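Courses > Robot Manipulation Lab > Handouts > Unit 14

Unit 14: When the grasp check lies

The fault in this handout comes from the Dagdag bottle task, run in the Gistinine simulator. Out of 430 episodes, 57 were logged as successful grasps with nothing in the gripper. Both renders are from the wrist view, fingers open.

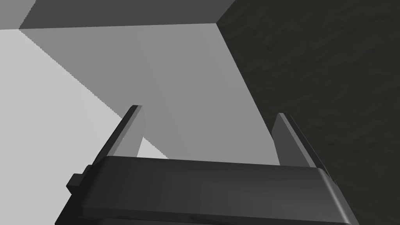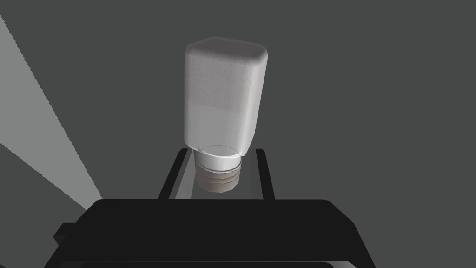
1. What went wrong

The grasp check read the commanded finger width, not the measured one. Once the close command was sent, the check passed – even if the fingers never moved. The controller then started the lift and the episode was scored as a success.

2. Why it was missed

The summary page showed only the success rate. The measured width was in the log the whole time, but no plot used it. The first bad case was found at step 2516 of a long run, when a student opened the wrist view to look at something else.

3. On real hardware

The same error can drop a part or drive the arm into a fixture. Do not move to the Feltamura arm until your check uses measured width and contact force. Keep the stop button within reach – including on slow runs.

4. Before next lab

Rerun your own logs with the corrected check. Bring the old rate and the new one.

Related handouts
Unit 13: Gripper limits and timeouts
Unit 15: Reading force logs
Clalammont lab safety rules

Contact the lab desk | Back to top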